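Patio slider or hinged French doors for a 9 foot opening?

Posted in Doors & Windows, March 18, 2024

walerfan3

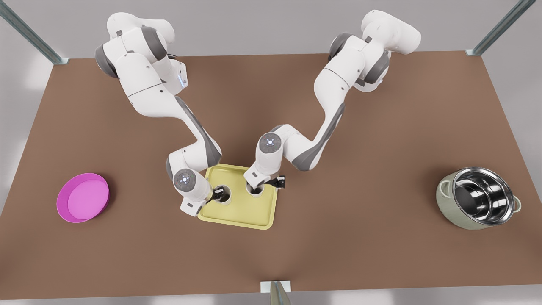
We're replacing the back door and can't settle between a Tavora slider and a pair of hinged French doors from Miston. The slider quote is 2,000 more, installed. My wife wants the frame in a flat reddish-brown, close to that tabletop, and both companies say they can match it. The room is small and I don't want a door swinging into it.

oldhinge

Get the hinged pair and have them open outward. You get a better seal, and the locks close at several points. Sliders leak air after a few winters.

Miston_owner

Outswing is fine until you put a grill out there. We had ours put in last October and I've already moved the patio furniture twice.

tracks_and_sills

Disagree on the leaks. My slider is older than most of the doors on this board and it's tight. Vacuum the track and replace the weatherstrip when it flattens. Ask both of them what the sill is made of.

oldhinge

Yours may be tight. The last 3 I pulled out were not.

walerfan3

The Tavora sill is aluminum — I'll have to ask Miston. Does dark brown fade on a south wall?

tracks_and_sills

Mine did, a little. Get the finish warranty in writing. I'd pay 1,000 extra for the slider in a small room, but 2,000 is a lot.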